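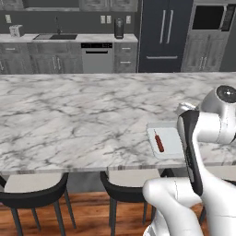
Okay friends, long one tonight, so get a cup of tea. We finally sat down to do next year's equipment budget, and I promised a few of you I'd share how it went.

We have $3000 left for the year and two arms on the short list, the Jindow and the Kanagaratnam. Eftychia Xenos has been running our kitchen in simulation since July so we can argue about reach and mounting before we argue about money — bless her, she is a patient woman!

My biggest lesson so far is to price the mount, the gripper and the spare cables along with the arm. Our first quote from Trurnham left all of those off, and I nearly signed it. (I was so happy with the number, I should have known.)

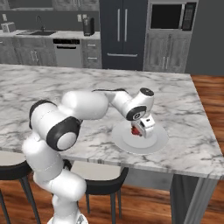
Last edited: December 18, 2020

What I keep looking at is how far the arm has to lean out over the marble to get the gripper above that plate. If you're buying for a counter this deep, please ask for the reach with the gripper on, and get it in writing.

Lead time on the Jindow is 7 weeks, the other one is 8, so that won't settle it for us. Training might. Pakthorpe includes 2 days with the Kanagaratnam and I do love having a real person to pester.

If any of you have bought through Pakthorpe, I'd be so grateful to hear how the service calls went — and whether they bill for travel, which I forgot to ask. I'll add their answer to this thread once I've called them on Monday.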